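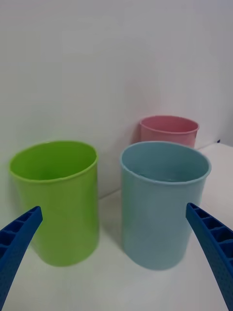
Green, light blue and pink cups on a white tabletop.

Search this site Go

How to Sprout Lentils in a Cup

If you have a cup, a scrap of cheesecloth and a rubber band, you can grow your own sprouts, and I promise it is easier than keeping a fern alive (I have lost three). My neighbor Dezső Szilágyi got me started one gray October and I've had a cup going in the kitchen ever since.

Start with two tablespoons of plain brown or green lentils. Split ones won't grow, so check the bag. Pick out any little stones, rinse well, and cover with plenty of cool water. Leave them overnight – they swell up a good deal, so don't fill the cup too high.

In the morning, stretch the cheesecloth over the top, snap on the rubber band and pour off the water through the cloth. Rinse with fresh water, drain again, and prop the cup upside down at a slant in a bowl so the last drops can run out.

Rinse and drain morning and night. By the third day you should see small white tails, and I like mine best when the tail is as long as the lentil. Give them one last rinse, let them dry on a towel and put them in the fridge. Cook them for a few minutes before eating – they're lovely in soup, or with fried onions and an egg on top!

Contact Keith Bloxham | © February 2018 Tillville Kitchen Notes | Back to top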